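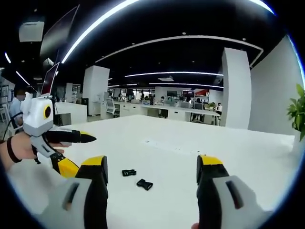
Project Report: What It Takes to Equip a Two-Gripper Station

Why I ended up doing the shopping half

When our class split the project into two halves, the technical side and the purchasing side, most people ran straight for the technical side. I put my name down for purchasing. I had spent the previous summer ordering parts for a bike shop and figured I knew how a budget worked. I did know how a bike shop budget worked, I'll say that much.

The assignment was to write an equipment plan for a small station where one person uses a pair of hand-held grippers, one in each hand, to do fiddly tabletop jobs, and where those jobs get recorded so a robot arm can be trained on them later. The job everyone in the class uses as the test case is a side-release buckle, the kind on a backpack strap. Two black plastic pieces, pick them up, line them up, click. My four-year-old cousin can do it. With gripper fingers it is a whole different animal, and a surprising amount of my budget came down to that one little click.

The money

We got 996 dollars for everything that wasn't the grippers themselves. The grippers were already covered by the department (two of them, bought as a pair), so I never had to price those, thank goodness. What I had to price was everything a pair of grippers needs around it: spare fingertips, cables, a table, something for the operator to look at, things to pick up, and somewhere to put it all when you go home.

I started my list in September and by the end of the first week it had 51 lines on it. Way too many! I had three different kinds of cable ties. I had a label maker. I had a stool AND a chair because I couldn't decide. My instructor wrote "which of these would stop work if it broke?" at the top of the page and handed it back, and that question turned into the whole method of this report.

How I sorted the list

I made three piles.

Pile one was anything that stops work the minute it fails. A cable is in this pile. A fingertip is in this pile. The screen the operator checks is in this pile too, although I argued with myself about it for a couple of days.

Pile two was stuff that makes the work slower or more annoying if it's missing, like a decent light or a tray for small parts.

Pile three was stuff I just wanted. The label maker went here, and I'm still a little sad about it.

Then the rule was simple. Pile one gets bought first, with a spare of everything. Pile two gets bought once. Pile three gets whatever is left over, which I can tell you now was a roll of tape.

Suppliers

I got quotes from two places, Brurkholm and Wavivholm. Brurkholm sells mostly to schools and has a very friendly order form. Wavivholm sells to anybody, has a less friendly order form, and ships in smaller quantities. I went in assuming the school supplier would be cheaper and on furniture it was, by a lot. On small parts it was the other way around, mostly on account of minimum orders. Brurkholm wanted me to buy buckles by the gross. I love a buckle as much as the next person but I do not need a gross of them.

Shipping wrecked my first draft. I had added up all the item prices, came in under the limit, felt great, and then put both carts through to the checkout page. Over! Two suppliers means two shipping charges, and the table was heavy enough to count as freight. So the second draft had the table coming from Brurkholm with everything else that Brurkholm could reasonably supply, and one small box from Wavivholm for the rest. If you are doing this project next year, go all the way to the checkout page before you tell anyone your total. Just don't click the last button.

The table

I planned on a narrow table at first (cheap, light, fits through any door). Then I stood at a bench with a gripper in each hand and found out how much room that takes. Your elbows go out. The long fingers stick out past your hands, so everything you want to touch has to sit farther away than you'd think. I kept bumping the wall behind the bench.

So the plan has a wide white table. Wide for the elbows, white for the parts. Black buckle halves on a white top are really easy to find, for a person and for a camera. I also priced a gray mat to go over it for light-colored objects, and that stayed in pile two.

One thing I'd change is the finish. I picked a top without checking how it cleans up. White shows every speck, and I should have put wipes and cleaner on the list from day one. They went on in the third draft, squeezed in where a desk fan used to be.

Fingertips and other things that wear out

This section is where I spent the most time, and it's the part I'm proudest of.

The two pieces of a buckle don't ask for the same grip. One is flat and ridged, so you can pinch it across the flat and it stays put pretty well. The other one is wider and rounder with slots in it, and it wants to roll over or squirt away when you squeeze. Then you have to push them together hard enough to click while both hands are holding tools. All that pushing goes through the tips.

I didn't have any wear data to go on. None of us did. What I did was assume that the tips were the part most likely to go first and budget for 2 spare sets up front, and then hold back a bit of money to order more once we had real hours on them. My instructor liked the held-back money and thought the two sets were a guess. It was a guess. I wrote "guess" next to it in the spreadsheet so the next person knows which numbers to trust.

Buckles wear out too, by the way. The little side arms get soft. I planned on a bag of mixed sizes from Wavivholm, and also some zippers and snap fasteners so that the operator isn't clicking the same buckle until they lose their mind.

Cables

Buy the longer one. I'm serious, that's the whole section, but I'll give you the background. I measured from the table to the outlet in a straight line and ordered to that length on paper. A person holding a gripper doesn't stay in a straight line from anything. They lean and reach and turn to look at the screen, and the cable has to have a loop of slack in it the whole time. I redid the measurement with my arm all the way out across the table and the number nearly doubled.

I also added clips so the slack runs off the side of the table and not across the part you're working on. Clips cost almost nothing. They are the best value in the entire plan.

The Mitby visit

Part of the assignment was to compare our plan with a working space, and Mitby let a group of us come in and ask nosy questions for an afternoon. I asked about money so many times that I think they started hiding from me.

The biggest thing I took away was that they budget for time as well as stuff. Every item on their list has a column for how long it takes to replace. A cheap part that takes three weeks to arrive is, to them, an expensive part, so they keep more of it in the drawer. I went home and added that column the same night, and it moved two items out of pile two and into pile one. It also finally settled my argument about the screen.

The other thing was storage. I had none! Zero dollars for a drawer or a bin. I added one set of stacking bins and took out the stool.

The spreadsheet

I used the Meléndez template from our course folder, which has you list the item, the supplier, the price, the quantity, and the reason. I added three columns of my own: the pile number, the replacement time, and a yes/no for "is this a guess." If I were handing the template to a new class I would keep the guess column and probably drop the reason column, because by line twenty everyone just writes "needed."

Where the plan ended up

The final list fits inside the 996 dollars with shipping and tax included. The table is the biggest single line. After that come the screen and its stand, then fingertips, then cables. The held-back money for more tips is in there as its own line so it doesn't get spent on something fun.

Things I left out on purpose: a second table, a better chair, anything to do with the arm itself. Things I left out by accident and had to add late: wipes, bins, a power strip, and a surge protector that my instructor had to mention twice.

What I still don't know

How long the tips last. Whether mixed buckle sizes are worth the trouble or whether everyone will just grab the big one. Whether Wavivholm will still take small orders next year, since their site already says the policy is under review. I've put the supplier contact pages and both quotes in the project folder, and the spreadsheet is in there too with the guesses marked in orange.

Submitted February 27, 2018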